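Visit Report: Open Day at the Hoxha Automation Laboratory, Horkcombe

The laboratory opened its doors on Sun 27 April and received 400 visitors. Valbona Petek led the tour of the Biltard hall, where two-armed robots practice desk tasks.

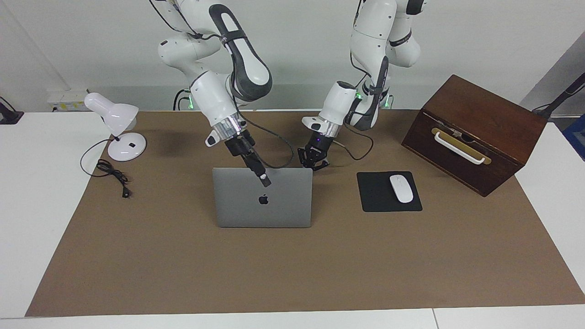

How long does a demonstration session last?
Each session runs 600 seconds, followed by a short break.

Our group then moved to the viewing area – questions were welcome throughout.

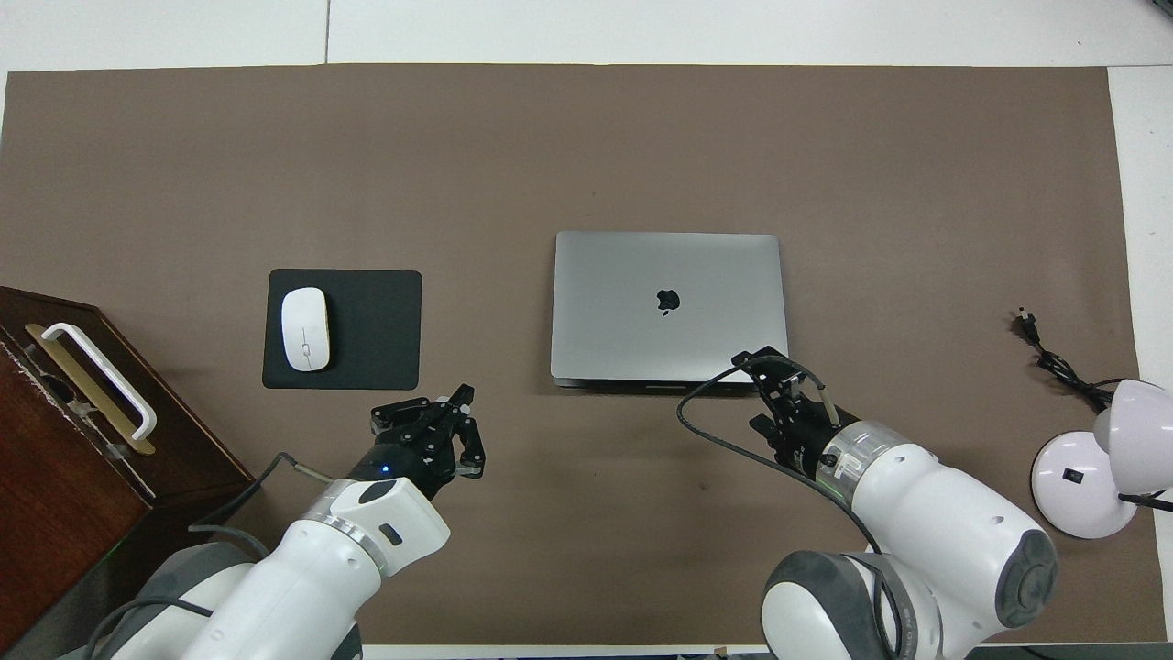 Two-armed robot at a desk task with a closed laptop, Biltard hall.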